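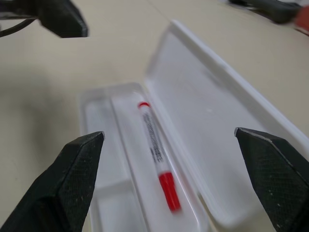 Throw the lot out and buy a jar, was my sister's advice when I told her I was writing four pages on pen cases. A jar does the same job, she reckons, and you can see what's in it. She has a point, and I've ignored it for most of my adult life.

I blame primary school. Mine was a hinged plastic case from Pudar, the newsagent's in Trandlow, and I can still hear the lid going down in a quiet classroom (I got in trouble for that more than once!). The colour was whatever they had. What I cared about was the compartments. A long skinny channel for the ruler, a wider bit for the textas, and a little ridge between them that the pencil shavings always managed to get over.

These days I've gone plain. Give me a milky white box with a lid that flips right back and I'm happy, even with one red-capped marker in it and the side channel going spare. People look at a case like that and want to fill it up. I don't, and my desk has been better for it. When the drawer held 40 pens I could never find one that wrote, so I sat on the floor one wet afternoon in June with a scrap pad and tested the lot. Most of them went in the bin. I kept 4 and haven't missed the rest, apart from a green fineliner I still think about.

If you're shopping for one, open and shut it in the store a good few times. Hinges are where the cheap ones go, usually right at the corner, and then you're stuck with a lid that slides off in your bag and ink all through your lunch. Naidoo, the stationery place in Pustinstead, keeps its cases on a low shelf near the back and doesn't mind you fiddling. I like a rounded rim as well, easier on the thumbs. See-through is handy, though it does show every speck, so wipe it out with a damp cloth now and then and leave it open on the bench to dry.

As for my sister, I went round to hers last month and had a look at the famous jar. Eleven biros, a chopstick and a birthday candle. I borrowed a biro to do the crossword and it didn't work.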